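Shared Notebooks > Workshop > Dye Bench

November 9, 2022

Back at the indigo vat this morning, and I am happy to say it has come round after that long sulky spell. I had left it covered with the old quilt over the lid, and when I lifted it there was a proper coppery skin on top and the liquor underneath was a clear yellow-green, the way it used to look back in March. I gave it a slow stir down one side and let it settle for a good while before I put anything in (I know I am always telling the rest of you to wait, so this time I waited too).

First in was the Geerts linen, scoured yesterday and wetted out overnight. Four dips, 20 minutes of airing between each. The second dip looked thin and I nearly added more stock, but by the third it had deepened into something really lovely, and I am glad I left it alone. The Kustis wool went in afterward, 100 grams of it, and took the color faster than I wanted. Next time one dip fewer, and a gentler squeeze on the way out – I felted one end a little.

What I am after for the Mudetti order is a bright, clean blue with fine white lines running all over it, like ice that has taken a knock. Wax resist, then, cracked by hand once it is cold, and only a short time in the vat so the lines stay white. 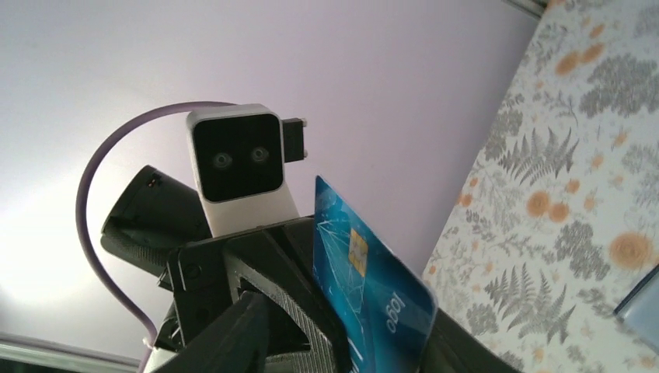 Wax tests

Tried two mixes on offcuts of the Trestora cotton. The one heavy on beeswax bent without breaking and gave me hardly any lines at all. The one with more paraffin cracked beautifully after a spell in the fridge, though it flaked off along the fold and let a big blotch in. I would like to try something between the two, brushed on thinner.

Dry weight of the cotton still to be waxed is 347 grams. Vat is fed and covered again, please don't stir it before I get in. The wax pot needs a new cord.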